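Filed under: Short Fiction / Family / Under 10 Minutes

The White One

Aba had until the van came. The van was meant to come at four and it was already past three and she still hadn't found the plug for the thing.

The thing was her mother's word. Everything with a cord was the thing. The thing for the phone. The thing for the other thing. After the funeral Kojo went through the kitchen drawer and put every cord into a shopping bag and mailed the bag to her at work, no note. Just the bag inside a box, and her name spelled the way their mother spelled it, with an h on the end.

So now it was on her desk at Durkance. Or had been. Now it was on the big table with the marble-look top, because the desk was gone. They'd taken the desk at noon.

She pulled out the round one first. White, small, fit in her palm. She put it down and let the cord go where it wanted.
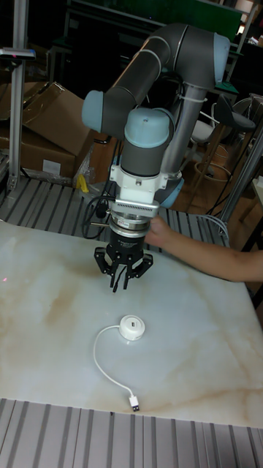

1. The hub

"What's it do?" Salamatu said from the doorway. Coat on, coat off, she'd been doing that all day.

"You plug things into it."

"What things?"

"I don't know. Things."

Her mother had called in July to ask about it. Aba remembered that much. A long message, a hundred seconds at least, half of it her mother talking to the radio. The man at the Shabalala store had sold it to her and she wanted to know was it the right one, did it go in the wall or the computer, and if it went in the computer did she have the right computer. Call me back, it isn't urgent, I'm only sitting here.

Aba had called back. She was almost sure she had. She could picture the kitchen she called from, the pan, the water running over. But maybe that was a differnt call. There were 417 messages on that phone and she had stopped at the ones from spring.

"Is it going in the keep box?" said Salamatu.

"Give me a minute."

"You said that at lunch."

"I know what I said."

The room was loud with being emptied. Tape guns down the hall. Somebody dropped something heavy and swore and someone else laughed. Stostthorpe had bought the name and the lease and, as far as anyone could tell, none of the people. Thirteen years in this building. She'd be in Afia's spare room by tonight and at Grernero by the end of the month, if Grernero meant what it said.

She nudged the hub an inch. The boxes were still up against the wall at the back, brown, waiting like people at a bus stop. One had a label on it. She didn't go over and read it.
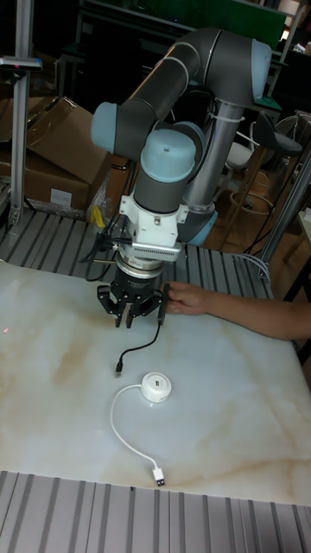 6 min read

The bag was not sorted. That was the worst of it. Kojo had just scooped. Rubber bands, a dead battery, a birthday candle, a key to nothing. A receipt gone so pale she had to tip it at the window. And cords and cords and cords, all of them in one knot, and you couldn't pull one without getting the lot.

She pulled anyway. Out came a second one. Black, flat, a stick of a thing with a little tail on it.

"There's two," she said.

"Two what?"

"Two hubs. She bought two."

Salamatu came in properly then. Coat off. She leaned on the table edge and looked at it and didn't touch it.

"Maybe the first one was wrong," she said.

"Maybe."

"So she took care of it. She went and got another one."

Which was kind. Aba held on to it for a second. Her mother on the bus with her good purse, going back to the store, telling the man no, no, my daughter says. Except what did her daughter say. Her daughter said call you Sunday – no, not even that. Her daughter said soon.

She rang Kojo. Seven rings. He picked up chewing.

"The black one," she said. "From the drawer. Which did she get first?"

"Which what?"

"The black one or the white one."

"Aba. I have the kids in the bath."

"Just tell me."

A splash, a shriek, a door. Then he was somewhere quieter.

"The black one's mine," he said. "I left it there at Christmas. I was looking all over for that."
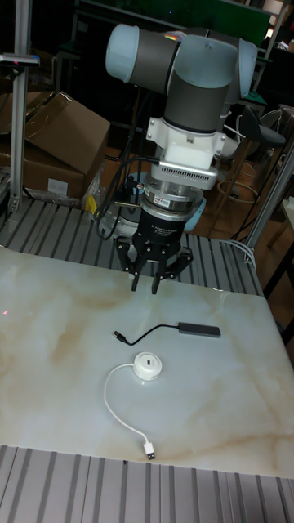
Kojo's, since Christmas.

She didn't say anything. He didn't either. She could hear him swallow whatever it was.

"So she only bought the white one," Aba said.

"I guess. She had it going fine. It was next to the bread box, she had the tablet on it, she had that little lamp. Why?"

"She asked me if it was right."

"She asked me too. She asked Afia. She asked the lady downstairs." He laughed, not much of a laugh. "I told her it was right. Afia told her. I think she just liked asking."

"Did I tell her?"

"How would I know that?"

"Did she say I did."

The van was in the lot now. She could hear it backing up, the beeping. Salamatu had gone to the window and was waving at somebody with both arms, one more minute, one more.

"She said you were busy," Kojo said. "She said it nice, though. She said it like it was good news."

Then one of the kids was yelling for a towel and he had to go. He said keep the black one if she wanted. He said he'd got another.

She wound the black one up in its own tail and put it in the bag, with the candle and the key. She'd mail it to him. She wouldn't put a note in either.

The white one she left out till the very last. Everything else went by her, the chairs, the lamp, two men walking backward with the file cabinet and saying mind, mind, mind. It sat there with its one small dark slot.
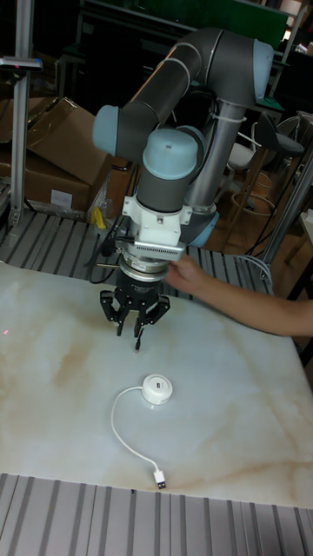 The white one, on the marble-look top.

"Keep box?" said Salamatu.

"No," Aba said. "Coat pocket."

It was lighter than it looked. The cord wouldn't fit, it kept springing back out, so she went down the stairs holding the plug end in her hand, and at the van she had to switch hands to sign for teh boxes.

41 shares · 13 comments

More in Short Fiction
Contact | Submissions | © The authors | Back to top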